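Oditia Kerbside Recycling Survey: data card

Last updated May 22, 2020. Maintained by Ivars Dzene.

Oditia is a table of household answers on how drink containers, cardboard and soft plastics are sorted at home before collection. It covers 300 households in the Gestalach council area. Each household filled in a paper form once a fortnight, and the forms were typed up by hand.

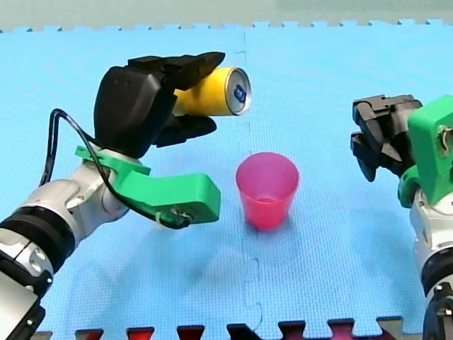
Does the table include flats and units?
Flats are included where the building has its own yellow-lid bins. Buildings with shared skips were left out.

Files

households.csv has one row per household, with dwelling type, number of residents and bin size.
returns.csv has one row per form, more than 1000 in all. Join the two on house_id.

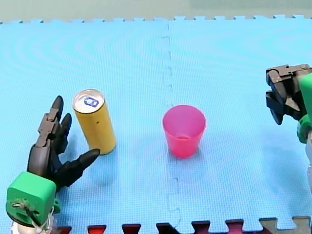
Blank cells in returns.csv mean the question was skipped. A zero means the household wrote zero. Early forms used one column for cans and bottles together, so those rows have a value in mixed_containers and nothing in the two separate columns.

Known problems

The colour names for bin lids were not consistent on the first form. We recoded them using the council's list, and the original wording is kept in lid_raw.
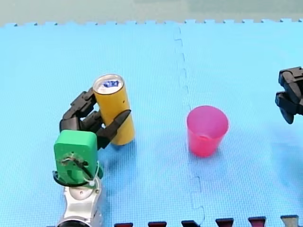
House_id values ending in X belong to 40 households that moved during the survey. Their later forms refer to the new address, so leave them out of any comparison by street. Postcodes have been removed from all files.

Forms from June onwards will go into a separate release with the same column names.

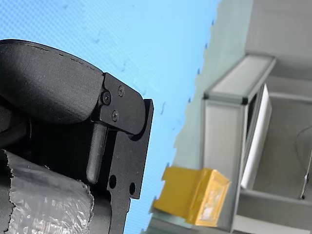 Licence and contact

Free to use with credit to the Oditia survey. Send corrections to Ivars Dzene with the house_id and the column name.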